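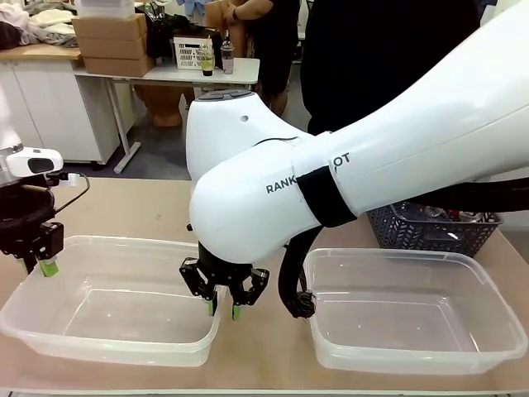
Plutiston Brings Two-Armed Robots to the Sorting Tables in Stunville

STUNVILLE, September – Plutiston, which handles returned and reusable household goods for shops across the region, has started using two-armed robots at its Stunville site. The system, called Pascual, works on everyday sorting: picking up small items such as bottles and cans and placing them in the right bin.

It's a job the Stunville team knows very well. On a busy day 3,000 items cross the tables, and until this year every one of them was picked up by hand. Sorters told us the reaching and twisting wore them out long before the end of a shift, and we're delighted to be able to do something about it!

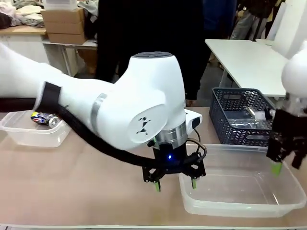
Pascual at the sorting table in Stunville, with an aluminum can in the smaller container.

The first station takes on 700 items a day. The 11 people on the sorting team are all staying, and their hours and pay remain the same. What changes is how the day is spent. Team members now take turns running the station, checking its work and setting up new items for it to learn, and they have more time for the things a gripper still finds hard, like soft clothing and anything tangled or broken.

Every sorter was offered 5 days of paid training before the station opened. Several had never worked with a robot before, and their questions shaped how the station runs today. The team asked for the bins to be moved closer to the table edge and for a short break between batches, and both changes were made in the first month. They also decide which items go to Pascual and which stay with them.

There is plenty left to work on. Crushed cans and clear plastic can be tricky to pick up, and on some mornings the team is still quicker. We're learning a lot from those mornings, and we share the results with the whole site at the 2 p.m. shift change.

Plutiston's Trollham site will get its own station next, and sorters from Stunville will lead the training there.

About Plutiston
Plutiston collects, sorts and sends back into use household goods and packaging from its sites in Stunville and Trollham.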